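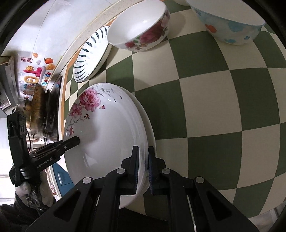 Blog > Robot Diary > Collecting

Plates with two grippers, day 4

I have been stacking dishes for most of the week and I'm still excited about it! The project is called Calado, and the idea is simple enough to explain to my mother: I do kitchen chores with a gripper in each hand, the grippers record what I do, and a model learns from the recordings. I've done 70 episodes so far, every one of them dishes.

Thin rims are my favorite part. One finger goes inside, one goes outside, and you squeeze gently – then you find out how much your own fingers were doing for you all these years. Taking a whole stack by the rims is a lot harder than taking one plate. My first tries were clumsy and slow. Adjoa Tsikata, who reviews my episodes, told me to keep the clumsy ones as long as the dishes end up where they should, and I love that. A model that only sees perfect grabs has no clue what to do after a bad one.

Things I changed this week: slower approach, fewer pauses in the middle, and I start with the dishes in a different spot each time (bowls too, they slide more than you'd think). Gloves stay on. My wrists get tired after two hours, so I stop there.

Next up is cups. Handles!!

Recent posts
Folding towels for Calado
Why I label my own episodes
Notes from July: my first gripper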